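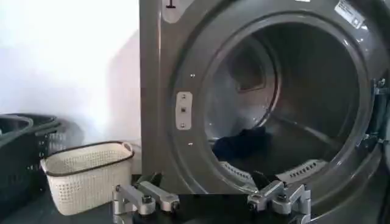
Quelle ouverture de pince faut-il choisir pour sortir du linge d'un tambour ?
La plus petite qui permette encore de saisir un pli franc de tissu. Une pince trop ouverte gêne au passage du hublot et fait perdre de la place pour orienter le poignet.

Nous avons comparé deux pinces sur le même bras, avec le même contrôleur Troteck : la Plarnerden, à doigts articulés, et la Hämäläinen, à mors parallèles. La méthode s'applique à n'importe quel couple de pinces.

Préparation

Bloquez la machine au sol et ouvrez la porte à fond. Coupez l'alimentation électrique de la machine. Placez dans le tambour un seul vêtement, en tas, près du bord avant. Un vêtement bleu marine convient bien pour régler l'exposition de la caméra de poignet : s'il reste lisible dans l'ombre du tambour, les couleurs claires passeront aussi.

Réglage de la caméra

Fixez l'exposition à la main. En automatique, un mur blanc éclairé à côté de la machine suffit à assombrir tout l'intérieur du tambour. Vérifiez ensuite que les deux doigts restent visibles en bas de l'image, pince ouverte comme pince fermée. Les reflets du pourtour de la porte trompent parfois la détection de contour — dans ce cas, réduisez la zone d'analyse à l'intérieur de l'ouverture.

Position d'approche

1. Amenez la pince devant le bord inférieur de l'ouverture, doigts écartés.
2. Enregistrez ce point dans le contrôleur sous un nom clair. Chez nous, c'est le point 1377.
3. Avancez à vitesse réduite jusqu'à ce que le bout des doigts dépasse le bord.
4. Descendez vers le tissu, fermez, puis reculez en ligne droite avant de remonter.

Gardez de la marge du côté des charnières. Les ferrures dépassent du bord et une pince à tringlerie peut s'y accrocher au retour.

Comparaison

Faites la même série avec chaque pince, sans toucher à la caméra ni au point d'approche. Notre campagne de septembre compte 1534 essais, enregistrés avec l'outil Ferutthorpe. Notez pour chacun la prise, la perte éventuelle en route et tout contact avec le bord.

La Plarnerden attrape mieux le tissu en tas. La Hämäläinen passe plus facilement l'ouverture, mais elle lâche davantage les pièces lisses. Pour le linge mélangé, nous avons gardé la première, avec une fermeture ralentie sur la fin de course.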